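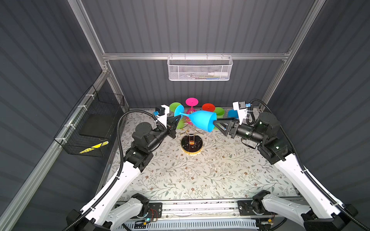 4. Assembling the Minja action figure and display stand

Figures in the Wiron Odari line ship partly assembled. The torso, head and legs are joined at the factory. The arms, cape and stand are packed separately and must be fitted before display or play.

Before you start
Lay the parts out on a soft surface. Check them against the card inside the lid. Keep the spare pegs in the small bag until you need them.

4.1 Fitting the arms

1. Hold the torso upright with the chest facing you.
2. Find the letter molded inside each shoulder peg. L is the figure's left arm, R is the right.
3. Line up the flat side of the peg with the flat side of the socket.
4. Push straight in until the peg clicks. Do not twist while pushing.
5. Raise and lower the arm to check that it moves freely.

Note: If the joint is stiff, warm the shoulder with a hair dryer on low for 17 seconds and try again. Do not use boiling water on figures with painted armor.

CAUTION: Forcing a cold joint can snap the peg. A broken peg can be replaced only if the stub comes out of the socket in one piece.

4.2 Changing hands

Minja comes with 4 hands: 2 fists and 2 grip hands. Pull the hand straight off at the wrist and press the new one on. The staff fits the grip hands only. Slide it in from the thumb side, thin end first.

4.3 Attaching the cape

1. Remove the head by pulling straight up.
2. Place the cape collar over the neck post, seam to the back.
3. Press the head back on.

4.4 Setting up the stand

1. Put the base on a level shelf.
2. Insert the clear rod in the rear hole for standing poses, or the center hole for the jump pose.
3. Close the clip around the waist, below the belt.

Note: The Brestuveo playset floor uses the same rod. The base is not needed when the figure is shown on the playset.

WARNING: Choking hazard. Small parts. Not for children under 6 years.

Care
Wipe with a damp cloth. Keep out of direct sunlight, which can yellow the clear rod. Hand wash the cape in cool water and dry it flat.

For missing parts, see section 7.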